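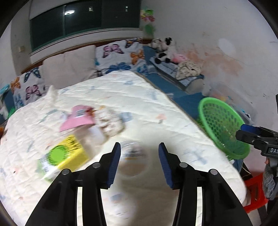
Figure 1. Packages on the mattress pad.

Household Practice, Unit 8: Clearing a Bed
Handout prepared by Ngọc Nông, Stidstead Evening School
Tuesday, March 28, 2023

Please read this handout before the practical hour. Last week we worked at the kitchen counter, where the surface is hard and everything stands up. A bed is more difficult. The surface is soft, so things lean and roll toward the lowest place, and small papers go into the folds.

1. Words for this unit

Mattress pad: the quilted layer which lies over the mattress. Quilted means that it is stitched through, so the surface has raised lines.
Comforter: a thick filled cover for sleeping under. In some countries people say quilt or duvet.
Wrapper: the thin paper or plastic around a snack.
Packaging: the general word for all boxes, bags, cartons and wrappers. It has no plural. We do not say "packagings".

2. Look before you touch

Many students begin to collect at once, and then they throw away something which is still full. In Figure 1 the pink package has a white label and stands near a crumpled cream bag, and there is a yellow, white and green package as well. From the outside it is not easy to know which ones are empty. Lift each package a little. If it has weight, put it to the side and decide later.

Then make two groups: what stays in the house and what leaves it. Keep the groups apart by the width of a hand or more. Students in the August course used a third group called "maybe", and it became the largest one. I do not recommend it.

3. Bring the basket to the bed

Do not carry wrappers across the room one by one. Put the waste basket close to the bed, on the side where you stand. Start with the small pieces, then flatten the cartons. A milk carton must be emptied in the sink first, also when it feels empty.

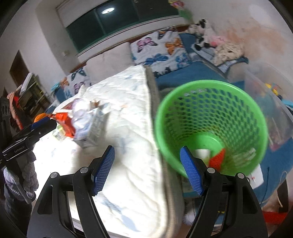 Figure 2. Green waste basket beside the folded comforter, with a milk carton and a snack wrapper on top.

A basket with holes in the sides, like the green one in Figure 2, is good for paper and dry wrappers. For anything with liquid, please use the kitchen bin.

4. The comforter

When the packaging is gone, take the comforter by two corners and shake it gently over the bed. Look along the border and inside the fold. Crumbs are brushed toward the foot end with a dry cloth, never toward the pillows.

5. For next time

Write 200 words on how you clear a bed or a sofa at home. Use at least five verbs from the list on page 17 (fold, flatten, shake, brush, lift and so on). Bring it on paper to Room 181.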